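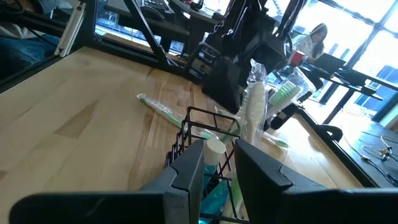

4. Dialogue skipping in the four games

4.1 Games and players

We looked at how often players skip spoken lines in Kanach, Esex, Egan and Emex. All four are single-player role-playing games with full voice acting and a branching main story. They differ in how the dialogue is shown. Kanach and Egan print the whole line on screen as soon as the actor starts talking. Esex prints it one sentence at a time. Emex has subtitles turned off by default, and a player has to open the options menu to get them.

Play logs came from 943 players who agreed to share them when they installed the games. A log records the time each line started, the time it ended or was skipped, and which reply the player picked next. It does not record sound settings, so we cannot tell a player who had the volume off from one who was listening. Players who stopped before the end of the first chapter were left out before this total was made. Second playthroughs were also left out, as people who know the story skip much more freely and would have swamped the rest.

We counted a line as skipped when the player pressed the skip button before 80 percent of the audio had played. Earlier work has used any press at all, however late. We tried both rules. The ordering of the games stayed the same under each, but the looser rule caught many presses in the last half second, when most people are simply moving on to the reply menu.

4.2 Coding the lines

From each game we took conversations that every player has to go through to finish the first chapter. Optional talks with companions were not used in this part and are covered in Section 5. The final set held 146 conversations across the four games. Each line in them was given one of four labels: instruction (where to go, what to do), background (history of the place or people), character (how the speaker feels or what the speaker wants), and filler (greetings, farewells, short reactions).

Two coders worked through the scripts separately. Woo-jin Ok then went over the lines where they disagreed and chose the final label. Most of the trouble was between background and character. A soldier in Egan who talks about the siege of her home town is giving history, but she is also explaining why she will not help the player. Lines of this sort were marked as character if the speaker used the first person for more than half of the line, and as background otherwise. The rule is crude – it puts a few long speeches in Esex in the wrong group – but it could be applied the same way every time.

4.3 Results

Background lines were skipped most in all four games. Instruction lines were skipped least in three of them. The exception was Kanach, where the quest journal repeats every instruction in full and adds a marker to the map. Players there skipped instructions almost as often as filler, and the logs show many of them opening the journal within seconds of the conversation ending. We read this as players trusting the journal more than the speaker.

Line length mattered less than we had expected. Within a single label, a long line was only a little more likely to be skipped than a short one. What did matter was position. The first two lines of a conversation were nearly always heard to the end, and the rate of skipping then climbed until the first reply menu came up. After a menu it dropped again, even when the reply made no difference to the plot. A conversation in Esex that runs for 13 lines without a menu had the highest skip rate of any in the set. Its counterpart in Emex is longer in total but stops for a reply four times, and few players skipped more than one line of it.

Figure 4 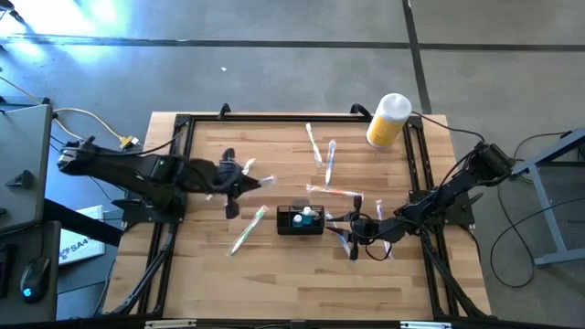 Figure 4. Two black robot arms over a light wooden tabletop, with a wrapped toothbrush near the left gripper.

Subtitle display also played a part. When the full text is on screen from the start, most adults can read it well before the actor is done, and a press at that point may mean only that the player has finished reading. Kanach and Egan both show this pattern, with presses bunched in the middle of the line. In Esex the presses are spread more evenly. In Emex, where most players in the logs never turned subtitles on, presses come either very early or not at all.

We therefore do not treat a skipped line as an unread one in Kanach and Egan. To get a rough check, we sent a short recall survey to 500 of the players, asking them to match six facts from the first chapter to the character who had told them. Egan players who had skipped many lines did nearly as well as those who had skipped few. Emex players who had skipped many lines did clearly worse. The survey went out some time after play, and those who answered were probably the keener ones, so we give it little weight beyond the direction of the result.

4.4 Who is speaking

Players did not treat all speakers alike. Companions, who travel with the player and come back in later scenes, were skipped less than merchants, guards and other people met once. The gap held for background lines too, which suggests that the same piece of history is more likely to be heard if a companion tells it. Egan does this often. Its writers gave much of the early history to Dessa, the guide, and left the town officials with short instruction lines. In Kanach the same sort of material sits with a librarian who has no other role, and her scene is the most skipped in that game.

We cannot separate this fully from acting or staging. Companions tend to get the more experienced performers, closer camera work and better lighting. A proper test would need the same line recorded by two speakers and given to players at random, and none of the four studios had such a build.

4.5 Limits

The logs cover the first chapter only. Habits may change later, once the player knows the controls and has taken a side in the story. The four games are also close in age rating and setting, and each was played on a desktop computer with a keyboard or a controller. Skip buttons are placed differently on the two: on the controller, in Esex and Emex, the same button skips a line and confirms a reply. Some early skips in those games were likely accidents. We removed presses that came within a fifth of a second of a menu choice, which took out the plainest cases, and left the others in.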